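Clindwood Sports Hall - Equipment Sub-Group
Minutes of the meeting held on April 13, 2021

Chair: Hacer Karaca
Also represented: Drurkville Table Tennis Club, Brondari Badminton, hall operations
Apologies: Clindwood Juniors

1. Minutes of the previous meeting

The March minutes were accepted with one correction. Under item 4, the depth of the new floor sockets should be given as for the indoor goals, not the badminton posts. The badminton posts are free-standing and have no sockets.

2. Matters arising

The broken castor on the large ball cage has been replaced. The wall bracket for the second scoreboard is still outstanding. The supplier sent the left-hand version twice and a third delivery is awaited.

3. Table tennis tables

The hall holds 12 tables, all of the rollaway type. Operations reported on the inspection carried out while the hall was closed. Three tables have play in the centre hinge and one of these does not lock upright when folded. That table has been tagged and is not to be moved except by two people. The remaining tables were levelled and the leg adjusters greased.

Drurkville asked whether the tagged table could be used in the fixed position for practice. Agreed that it could not until the lock has been replaced. The part is common to all the tables of that age, and operations will order three so that the other two can be done at the same visit.

4. Nets and posts

Two quotations were received for table tennis net sets, both for clamp-on posts with a screw tensioner. The Mac Giolla quotation came to 360 pounds for eight sets, delivered. The other was lower but covered spring-clip posts only on closer reading, and these had been ruled out in March as they mark the table edge. It was agreed to accept Mac Giolla.

Existing clamp posts will be kept where the thread is sound. Nets with torn top tape are to be thrown away and not put back in the cupboard. 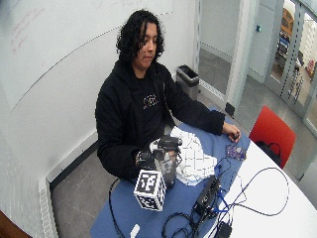 Will the new net sets fit the older tables as well as the newer ones?
The clamp opens wide enough for both thicknesses of table top in the hall, but on the older tables the felt pad must be left in place or the post will lean outwards.

Brondari raised the state of the badminton nets. Two have stretched along the headline cord and sag at the centre even at full tension - the cord can be replaced without replacing the mesh. Brondari will obtain a price for the cord. The height at the centre is to be checked with the gauge stick before each league fixture, and the stick is to be returned to its hook by the store door.

5. Storage

The store was discussed at some length. Tables are at present parked in one row, and the badminton posts can only be reached by moving the first two tables out. Operations proposed turning the row through a right angle and putting the posts on the back wall. Drurkville objected that this would bring the tables closer to the heating pipe. It was agreed to try the new layout with a gap left at the pipe end, and to mark the parking positions on the floor with tape.

Barriers are to be stacked flat. Several have bent feet from being stood on end.

6. Floor markings

The badminton lines on court two are worn at the service line. Repainting would need the hall to be closed while the paint cures, so this will be held over and done together with the resealing of the floor. Temporary tape was considered and rejected on account of the residue left last time.

7. Actions

Hacer Karaca - place the order with Mac Giolla and confirm the delivery address.
Operations - order three hinge locks, chase the scoreboard bracket, tape out the store.
Brondari - price for headline cord.
Drurkville - list of clamp posts worth keeping.

8. Any other business

Drurkville asked for a second key to the bat and ball cupboard. Operations will have one cut and add it to the key register.

The date of the next meeting will be circulated once the net sets have been delivered.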